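Bench notebook, headphones and small audio
9/19/21

Second entry on the Dandura over-ear set. The left cup still drops out when the phone is in a back pocket. Charged overnight, firmware left as it came.
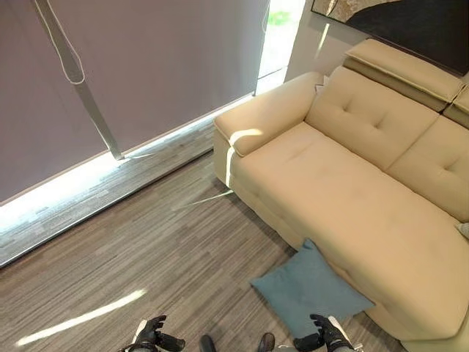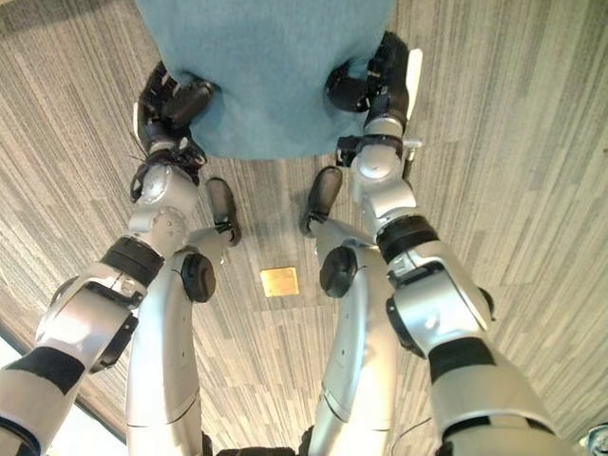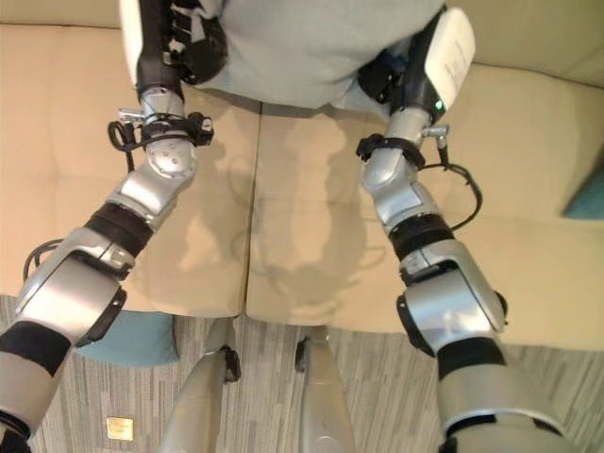 Started with the call complaint. Two customers wrote that people on the other end hear them as muffled, and I wanted to get that to repeat before opening anything. In the shop it is hard to judge because the walls are bare and everything rings a bit. A room with a big cream or beige sofa in it is a fairer test, soft furniture being what most people sit on when they take a call. Recorded the same paragraph 5 times over Bluetooth, and again over the cable with the boom mic from the Mekholm kit for reference.

Result: muffled on all the Bluetooth takes, clear on the cable. The top end falls away hard above 3 kHz. Voice is understandable but s and f sounds are nearly the same. Turning my head made no difference. Covering the small hole at the bottom of the right cup made it only slightly worse, so I suspect the hole is already partly blocked.

Opened the right cup. Four screws under the pad, then a clip at the rear that does not want to let go. Use the thin nylon pick, the metal one marks the plastic. The mic sits behind a square of black foam, and the foam had been glued across its whole face when it should only be tacked at the corners. Glue had soaked in and gone hard. Peeled it off, cleaned the port with a dry swab, put in a piece of open foam from the Bodnár sheet.

Same paragraph again. Much better. The s sounds are back and the level is up by 5 dB, so the gain in the phone app may need to come down for loud talkers. Saved the files under "Dandura right mic", before and after.

Dropouts are a separate matter. With the phone on the table the link holds. In a back pocket the left cup cuts for a moment and comes back, then the right follows a little later – more often when I walk than when I stand. Looked at the antenna lead while the cup was open and it runs right along the battery. Moved it to the outer wall with a bit of tape. Seems steadier but I only walked the hallway with it, so don't count that as fixed.

Battery reads 800 mAh on the label. The unit we had from Stukau in March had a smaller one and the same housing, so do not mix the spares. The foam ring under the pad is different as well.

To do:
Open the second returned unit and check for the same glue.
Walk test outdoors, phone in each pocket.
Order another Bodnár foam sheet, this one is down to scraps.
Left pad has a split seam, ask Dandura whether pads are sold singly.

Right cup is closed up again with one screw missing. It is probably under the bench.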